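Resetting the tea counter cell after a gripper swap

I put new finger pads on the Druletti gripper in August and then spent a whole evening wondering why every bottle pick leaned to one side. So I wrote down the order I do things in now, mostly for my own sake, but if you run a Skerkex arm in a kitchen setup like mine you can pretty much copy it.

Power the arm down before you touch the fingers. The brake holds it, but the wrist can still sag a little when the servo lets go, so keep a hand under it. The pads come off with four small screws (mine are always tighter than I remember!). Wipe the bare brackets with alcohol, set the new pads flush at the tip, and snug the screws up a bit at a time. Don't crank them. The pads bulge if you do, and then you're chasing a problem you made yourself.

Next, home the arm and open the gripper all the way. In the Gronow panel, zero the finger position with the jaws just touching, then set the grip force to 21 percent. I used to run it at 50 and the thin plastic bottles crumpled every time.
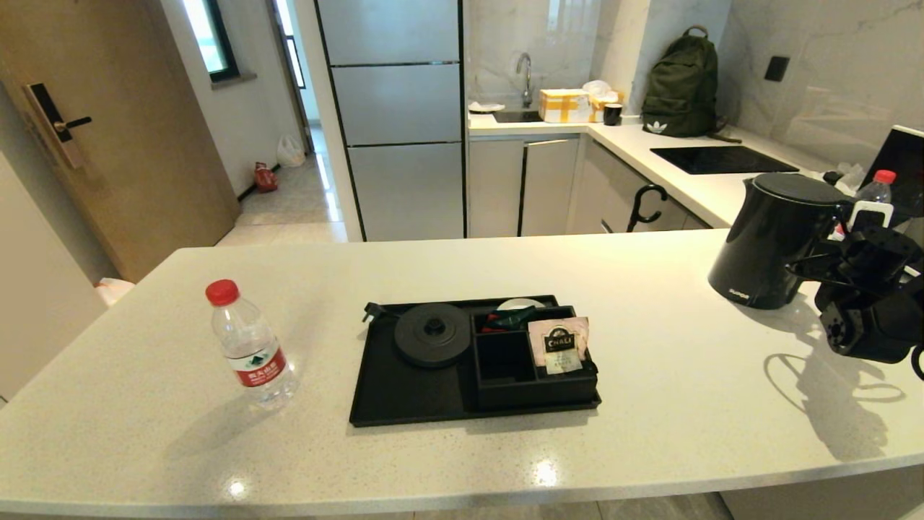

Now for the grip test. I use an ordinary water bottle with the cap screwed on tight, because it squashes and slips in all the ways a metal test block won't. Close on it just under the shoulder, lift slowly, and hold for 2000 milliseconds before you move anywhere. If the bottle creeps down through the pads, go up one percent and try again. If the sides dent, come back down. Keep the first few moves short and slow - I've tipped a kettle before and I don't recommend it.

Once the grip is good, redo the fixture positions. The tray is my reference for everything on the counter, so I teach two of its corners first and let the Remden file work out the rest from those. Then I check the kettle handle and the front of the organizer by jogging to each one by hand. Roughly a finger's width of clearance over the organizer is plenty.

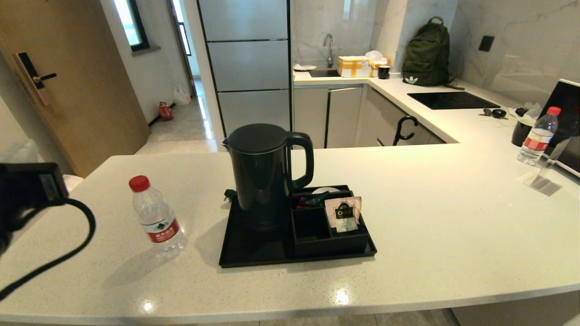 Kettle on the left half of the tray, organizer on the right.

Save the positions under a new name and keep the old file, at least until you've run a full cycle at low speed. Keep the stop button in reach for that one. If the arm drifts to the same side on every pick, go back and redo the finger zero before you mess with the tray corners - that was my whole wasted evening right there.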